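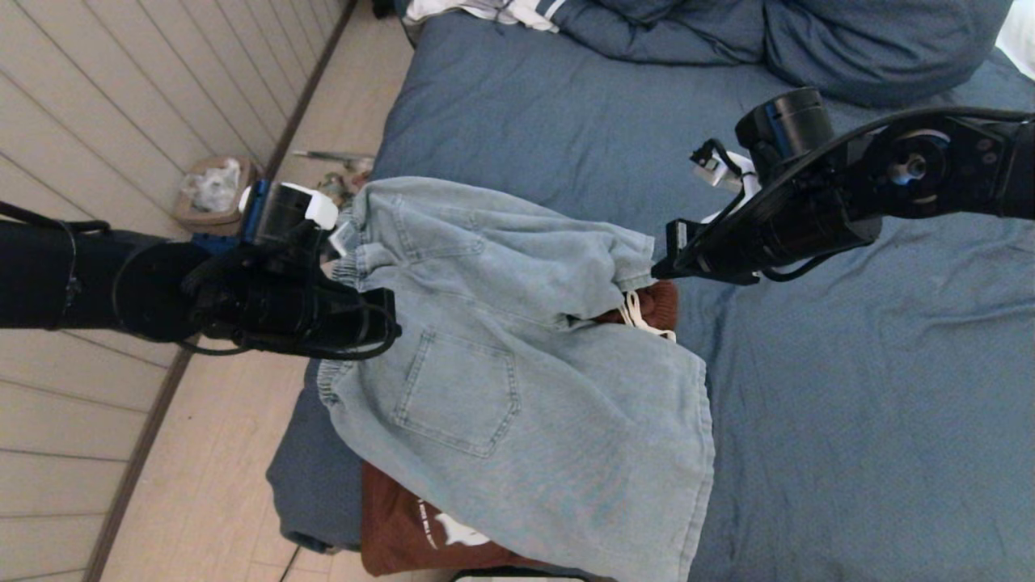 Is the Quinlan folding service worth paying for?

For small households, barely. For anyone with kids and a bed that doubles as a laundry pile, probably.

I took the 30-day plan in August. Two arms, one job, and all the urgency of a Friday afternoon. Shirts come out square and respectable. Anything with an elastic waistband gets a long think first, and drawstrings bring on something like grief.

Setup took 60 minutes, most of it cables. The Kevex app lost the arms twice. Support answered the same day, politely, and told me to restart it.

Price: $343 a month. My teenager quoted less, but has yet to start.

2 stars for speed, four for folding.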